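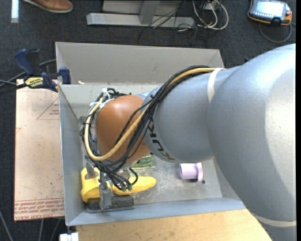
The gray Tukley box, open, with a yellow banana-shaped item and some other things inside.

Review: Tukley open storage box, gray
By Candela Goicoechea
Category: Storage and sorting

I write this review after one winter and one spring with the Tukley box. I have four of them now. The first I bought alone, to try, and the other three came in May when I was sure. I paid 25 dollars for each one, and the delivery was included.

First I must say what I wanted. I needed an open box where I can put my hand in quickly and take out what I look for. Before, I used the Plotska box with a lid. It is a good box for things you keep from one year to the next, but for daily use I was always putting the lid somewhere and then searching for the lid. The Tukley has no lid in the basic version. You can order one separately, and I did not.

The shape

It is a simple rectangle, and for me this is its best quality. Many boxes become narrow at the bottom, so they can be stacked when empty, and then you lose space exactly where the heavy things should lie. In the Tukley the walls slope too, but for my things there is enough room. My shelf is 63 centimeters wide and one box goes on it the long way, with enough room left for my fingers. Please measure your shelf before you order. I did not measure the second shelf, and there the box comes out a little over the front.

The color

I was afraid the gray would be sad. The shop also has a white one and a blue one, and my friend Mariann Lengyel took the white. After a month she asked me if I wanted to exchange, because hers shows every mark. I said no. On the gray, small things in strong colors are very easy to find. Yellow is the easiest, I think, and green is also fine. Dark objects are more difficult. A black cable or a dark gray pad at the bottom of a gray box can hide from you in the evening, when the lamp is behind your back. I have put a sheet of light paper in the box where I keep dark things, and this helps.

How it carries weight

The product page gives a maximum load but does not explain if it is for carrying or for standing. I wrote to the shop on a Thursday and received an answer the next morning from Lucinda Gallagher, who was very polite. It is for standing. For carrying she recommends half. I followed this and I have no cracks. When I lift a full box the long sides go a little outward, maybe the width of a pencil, and they come back when I put it down.

Cleaning

Warm water and a drop of dish soap. The corners inside are rounded, so the cloth reaches everywhere. One time I left a real banana in the box over a long weekend, and the smell needed two washings to go away. For this I can't blame Tukley. Do not use the rough side of the sponge. I used it once and there are now fine scratches on the floor of my first box.

What I do not like

The price sticker was glued in the middle of the long side and it came off in small pieces, with a lot of oil and patience. I don't understand why it can't be on the bottom. Also, the top edge was a bit sharp at one corner in one of my four. I made it smooth with fine sandpaper, number 800, in a few minutes. The shop offered to change it, but I had already done the work.

There is also some noise. If you drop metal things in it, you will hear it in the next room. A piece of felt on the bottom is enough, or an old kitchen towel.

Compared with others

Plotska, with lid: stronger and more expensive, good for a basement.
Moussa, folding: practical in the car, but the floor moves when you lift it and I don't trust it with tools.
Stivov, small: nice finish, too shallow for me. Long objects stand up over the edge.

Would I buy it again? Yes, and I probably will, for the hall. Four stars from five. The missing star is for the sticker and the sharp corner.

Update: the lid is now sold in gray too. I have still not ordered it.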